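Wie lange hält eine Festplatte, wenn keiner hinsieht?

Der Mann, der bei Skostico für die Datensicherung zuständig ist, hat seinen Namen lieber nicht in der Zeitung. Er verkauft schließlich auch Speicher, und was er über Speicher zu sagen hat, klingt selten nach Werbung. Wir treffen ihn am Firmensitz in Serndale. Auf dem Tisch liegt ein Datenblatt für ein Archivlaufwerk, die Lebensdauer hat er mit Kugelschreiber eingekreist.

»Diese Zahl sagt Ihnen, wie sich eine große Menge Laufwerke im Mittel verhält«, sagt er. »Über das eine in Ihrem Schrank sagt sie gar nichts.« Ob er den Herstellern misstraue? »Ich misstraue Leuten, die eine Statistik für ein Versprechen halten. Auf Herstellerseite gibt es davon einige.«

Bei Skostico betreut er ein Archiv mit 1086 Laufwerken, die meisten davon klassische Magnetplatten. Flash hält er für die Arbeit am Rechner für die bessere Wahl, für die Schublade nicht. Eine SSD speichere ihre Daten als elektrische Ladung, und die könne ohne Strom mit der Zeit nachlassen. »Wie schnell, hängt von der Abnutzung ab und davon, wie warm sie liegt. Wer mir da eine feste Jahreszahl nennt, den frage ich nach seinen Messungen.« 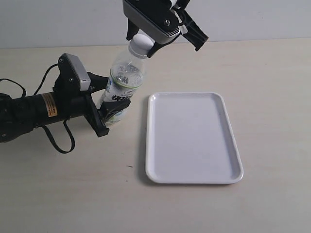
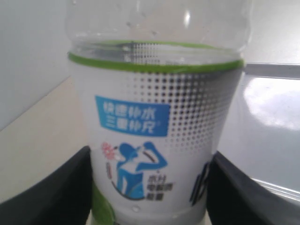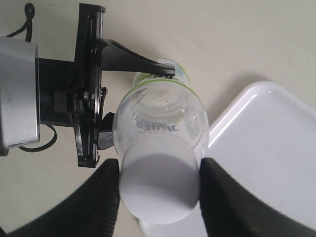 Und die Cloud? Er lacht kurz. Sein voriger Arbeitgeber habe alles zu einem Anbieter namens Flavititz verlagert, und zwei Jahre lang sei das bequem gewesen. Dann wollte man die Daten zurück. »Für das Herunterladen standen rund 2000 Euro auf der Rechnung. Im Vertrag stand das auch, auf Seite 80. Gelesen hatte sie bei uns keiner, ich auch nicht.«

Auch von Jatoi, dem Sicherungsprogramm, das Skostico seinen Kunden mitliefert, ist er nur halb überzeugt. Es melde nach jedem Lauf einen grünen Haken — der bedeute aber bloß, dass geschrieben wurde. Ob sich die Dateien wieder öffnen lassen, prüfe das Programm in der Grundeinstellung nicht. »Ich habe das intern mehrfach angesprochen. Die Antwort war, der Haken komme bei den Kunden gut an.«

Was er privat macht, will er erst nicht verraten, dann doch. Zwei Magnetplatten von verschiedenen Herstellern, eine davon bei seiner Schwester. Jedes Jahr im Mai holt er sie ab, spielt ein paar Ordner probeweise zurück und vergleicht die Prüfsummen. Einmal war eine Platte tot, ohne jede Vorwarnung, und die Selbstdiagnose hatte sie bis zuletzt als gesund geführt.

Ob das nicht sehr viel Aufwand sei für ein paar Urlaubsfotos? »Das müssen Sie meine Schwester fragen, bei der steht das Ding auf dem Kleiderschrank.« Er schiebt das Datenblatt wieder in die Mappe. Am Nachmittag kommt ein Vertreter, der ihm die nächste Generation vorstellen möchte, und er hat sich ein paar Fragen aufgeschrieben.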